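Sim arm gets to the cabinet handle and then pushes instead of pulling
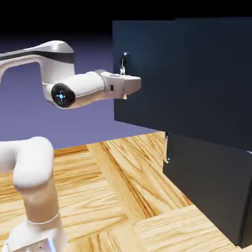 The setup

Posted by kiltwood_dropout, Saturday, February 25, 2023

Hi all, long time reader, first time I've been stuck badly enough to post. I'm doing a cabinet opening task in simulation (one arm, one dark blue cabinet, a wood floor, nothing fancy) and I can't get the last bit of the approach to behave. The hand comes in toward the upper handle, which is a little vertical silver bar near the left edge of the door, and it ends up with its nose a bit low and to the right of the bar. Then it closes on nothing much and leans on the door.

My pipeline is pretty plain. I read the handle pose straight from the simulator, put a pregrasp pose 10 cm out along the door normal, plan to that with a sampling planner, then do a straight line move in Cartesian space to the grasp. After that I switch to an impedance controller and drag the target along an arc around the hinge. The planning part is fine. It's the straight line move that drifts, and it drifts the same direction every time, so I don't think it's noise.

Things I've tried:
Raising the position gains (it drifts the same, only faster)
Slowing the approach way down
Planning to the lower handle, and it misses that one too, by what looks like the same offset
Swearing at it

I'm on the Drakos planner plugin with the default config. The run I stopped had gone 1817 steps and the contact force on the door was already silly. Does anybody recognize this? I'd love to not hand tune an offset, even though I know it would probably work by dinner time.

Evdokia Karamanlidis

Okay, the fact that it misses both handles by the same amount is your best clue, and I'd bet money this is a frame problem and your controller is fine. Check which link your Cartesian move is controlling. In a lot of arm descriptions the end effector link the planner picks by default is the flange or the hand body, and the point between the fingertips is a separate frame further out. If your pregrasp goes through one and your straight line goes through the other, you get a perfectly repeatable miss and a hand that crowds the door. I lost most of October to exactly this, so no judgment!

Quick way to find out: draw both frames in the viewer, plus the handle frame, and freeze the sim right at the end of the approach. If the tool frame sits on the handle and the fingers don't, your tool frame is wrong. If the tool frame itself is off the handle, look at the handle pose next. Some cabinet assets put the handle's origin at the door hinge or at the corner of the mesh, and then "the handle pose" is really somewhere else on the door. Take the center of the handle mesh's bounding box in world coordinates and compare.

Also look at the rotation while you're in there. With a vertical bar you want the fingers closing sideways across it. If the hand is rolled 90 degrees they open up and down and one of them just bumps along the bar. And please don't start the impedance phase on a timer. Wait for contact on both fingers, and if you don't get it, back out to the pregrasp and try again. That one check saved me more bad rollouts than any gain tuning I've ever done.

jernadby_mike

had the same thing, turned off collision between hand and door and it went away

clerkstead77

Mike, that hides it, the hand is just going through the door now. Evdokia's got the right idea I think. One small thing to add for the pull itself: keep the stiffness low along the door normal and stiffer tangent to the arc... no wait, I've got that backwards once the door starts swinging, because the normal turns with it. Express the stiffness in the handle frame and update it every control tick, then you don't have to think about it. I run 575 along the pull direction and way less on the others. Your arm may want something different. If your door joint has friction set in the asset file, check that too, mine was so high the first time that even a good grasp slid right off.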